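Three weeks of teaching a robot to do my laundry

So I've been promising an update on the Zivora thing and I keep not writing it, partly because my evenings now go to picking up socks with a plastic claw. If you missed the last post: a small outfit called Zivora wanted people to do ordinary chores at home with a hand-held gripper, and the recordings get used to train a robot arm. They pay by the accepted recording. I signed up for laundry. My sister signed up for dishes and I think she got the worse deal, but she says the same about me.

The gripper came in a padded case with a strap, a charger and a 23-page booklet, most of which is about the charger. You hold the thing in one hand, squeeze to close the fingers, and a camera on it records what the fingers are doing. That's pretty much it. There's no robot in my house! People keep asking me this. My neighbor wanted to come over and see it fold, and I had to show her a claw and a pile of towels. She stayed for coffee anyway.

My first evening was awful. I did 18 recordings and got an email back from Vlasta Stojanovska, who checks them, and she had thrown out all but two. She was very nice about it. I was helping, she said - every time something slipped, my free hand would come in from the side and tuck it back, and I had no idea I was doing it. The arm only has the one gripper, so if I cheat with my left hand it learns nothing (or worse, it learns that shirts get rescued by a mysterious hand). For the next few days I kept my left hand in my back pocket. I still do, if I'm tired.

The other thing I did wrong was hurry. You know how you grab laundry? You don't look, you just scoop. Well, you can't scoop with two fingers. You have to pick a spot, come down over it, close, wait a tiny bit, then lift. Vlasta's advice was to move like I was showing a little kid, and that clicked for me right away, having raised two of them.

Most of my recordings are what the booklet calls "mixed pile," where everything gets dumped in one heap and you take it out one piece at a time. I like these best. They're messy and a bit like that game with the sticks, where you're trying to lift one without dragging the rest along.
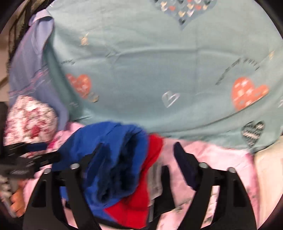
Going in for the blue one, with the red one right under it and the heart sheet taking up all the room.

Sheets are my enemy, by the way. A shirt has a middle. You can pinch it anywhere near the collar and most of it comes with you. A sheet just keeps coming - you lift and lift and your arm is over your head and there's still a yard of it in the pile, and it has brought a pillowcase along for company. I asked whether I could leave the sheets out and was told no, please, more sheets, the arm is terrible at sheets too. Fine. What I do now is grab near a hem, lift a little, drop it, and grab again further along. It looks like I can't make up my mind, but those ones get accepted, so I guess that's how it's done.

Thin stuff is tricky as well. T-shirts lying flat on top of something else are hard to get hold of, and you come up with either nothing or both layers. If I get nothing, I'm supposed to leave that in and try again, same recording, no stopping. I found that hard at first! I wanted to delete every miss and hand in a nice clean one. But Vsevolod Mykhailiuk, who runs the robot end of things, told me on a call that he'd take a miss and a good second try over a perfect grab any day, the arm misses plenty by itself and somebody has to show it what to do next. That made me feel a lot better about my evenings.

He also shared his screen and let me watch the arm have a go at a pile of towels. It reached down, pinched, waited, and gave a tiny little shake before lifting. I do that shake! I'm not saying it got it from me, there are other people doing laundry for them, but I did yell for my husband to come look. He came and said it was slower than me. It was, too. It took ages, and it put one towel half in and half out of the bin and went straight back for the next one, which is also a thing that happens in this house.

Some practical bits, for the two of you who wrote asking if you should sign up. Your wrist will hurt the first week. Take off bracelets. Do it in the daytime if you can, my hallway light is too yellow and I had a batch sent back for being dark, so now I go at 2 p.m. and work by the window. Zip the zippers and button the buttons first, or you'll be hooking things all afternoon. And empty the pockets, please, I picked up a pair of jeans very gracefully and rained coins all over the floor. That one was accepted.

The counter in my account says 1681 grabs so far, and I've told myself I'll go up to 2000 and then take a break. They've asked if I'd like to try folding after that. Folding takes two grippers, one in each hand, so at least the left one gets to come out of my pocket. I said I'd think about it, and then I went and cleared off the table to see if there'd be room.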